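Suture Practice Station – Monthly Safety Check
Drarent Skills Room, Bench 2
Checked by: Geeta Pal
Date: Tuesday, March 18, 2025

I did the whole list this month, including the bits we usually leave for November. My comments are under each item, so skip to the ones marked FIX if you're in a hurry!

1. Practice pads
OK. The Usmani pads are holding up better than I expected (I was ready to hate them). Run a gloved finger over the surface before you start and feel for splits along the creases. Folds and wrinkles are fine, a split is not. 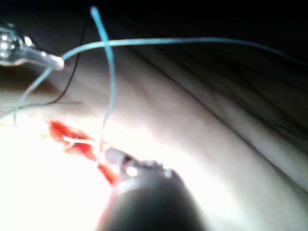

I also went through the spares drawer and threw out the pads that had gone tacky. Please keep the new ones flat and in their bags – the drawer is not that full, I promise.

2. Instruments
OK, with one grumble. Look over the shaft, the wrist and the jaws under the bench lamp before and after each session. Cables should sit in their grooves and nothing should look frayed. My grumble is the cleaning log, which had 8 blank lines in it. 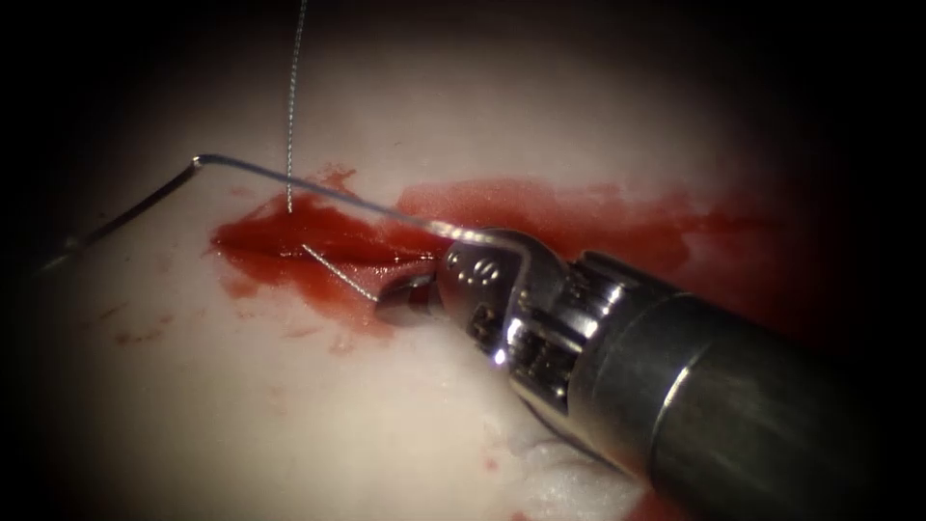

If you cleaned it, initial it. I know it feels fussy, but I can't pass an instrument on somebody's word, and I don't enjoy chasing people down the hall with a clipboard.

3. Stain and spills
FIX. We're using far too much red on the cuts. It looks great and very dramatic, but it creeps under the pad and gets on the tray, and then on everybody's sleeves. Two drops is plenty. Paper towels are now on the left-hand hook, and the Lulton wipes are for the tray only (they make the pads sticky).

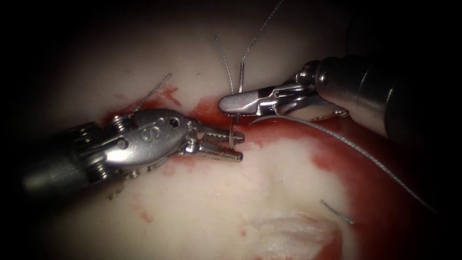

4. Needles and sharps
OK. Needle count matched at the start and at the end. The sharps bin is on its bracket and below the fill line. New bin ordered anyway, order 42 on the Prilto sheet.

5. Thread and loose ends
FIX, but an easy one. Trim the tails as you go and don't leave long strands trailing over the pad once you've finished a row. They snag on the next person's work. Offcuts go in the lidded cup. 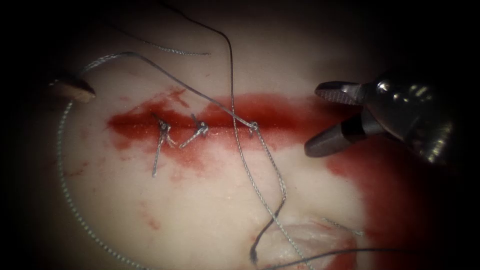
6. Lamp and power
OK. Lamp arm stays where you put it, cords are off the floor, plug is cool to the touch after an hour of use.

7. Sign-off
Bench 2 is fine to use. Items 3 and 5 get another look at the next check, and I'll leave fresh copies of the cleaning log by the door.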